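Folding weather

It has rained here for most of July, and the kind of rain where you stop pretending you might go out later and start looking at the house instead. I had been putting off the T-shirts. I have far too many of them (we won't discuss the number), and they had been living in a drawer so full that I had to hold everything down with one hand while I pushed it shut with my hip. Anyone who owns an old dresser will know the move.

My grandmother was a thirds person. Sleeves in, sides in, then up from the hem in thirds, and smooth it with the flat of your hand as if you were calming a horse. I have tried the tight little rolls, and I have tried standing them all on edge like files, and I keep drifting back to thirds. A shirt folded that way makes a nice thick bundle, and it can go in a basket or a drawer or a suitcase without any more thought. I do think the neckline should end up on top, so you can tell what you've got without digging.

The green basket came from Van Dusen, the hardware store down by the bridge, and I went in for picture hooks. It's a very loud green. I stood there for a good while wondering if I could live with it, and then I thought, well, I'll never lose it, will I? It has holes all the way around, so the light comes through the sides, and I've grown so fond of it that I went back last month to see if they had a second one. They didn't.
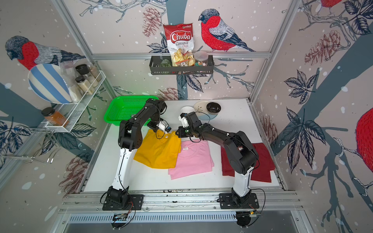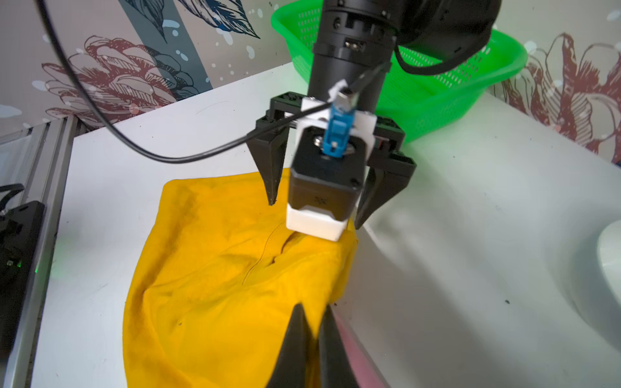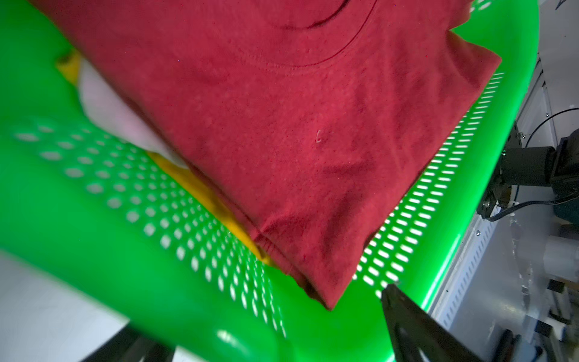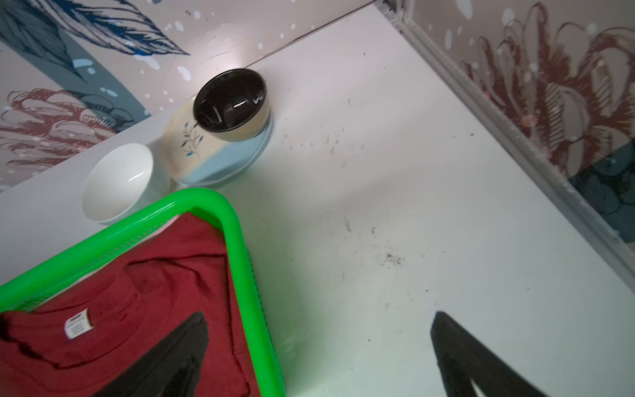 Yellow and pink on the table in the first one, and the red shirt in its basket in the last two.

The yellow is the one I always struggle with. It's such a soft old thing that it wrinkles the moment you look away, and I usually end up shaking it out and beginning again. The red I could fold in my sleep – it has been washed so many times that it has faded just a little, and I like it much better now than when it was new.

I still need to find a proper home for the dishes, too. The plate with the leaves on it is a favorite of mine, and it ought to be somewhere I can see it every day. I keep circling a narrow shelf from Kastireck, but it weighs nearly as much as I do and I'm not sure the wall would thank me. The black bowl can go wherever the plate goes, they get along well together. The little white one is for clementines, or keys, or whatever is in my hand when I come in.

As for the bullfinches, yes, I am keeping the wallpaper! Several of you wrote to ask after the last post. I know it's a winter pattern, with the pine cones and the snow, and I know it's July, but I find it cheerful all year round and I have no intention of scraping it off.

Next up is the linen closet, which I'm dreading a bit. There are tablecloths in there I haven't unfolded since we moved, and at least one fitted sheet that I rolled into a ball and hid from myself. If you have a way of folding those that works on a tired evening, please leave it in the comments and I'll give it a try before the month is out.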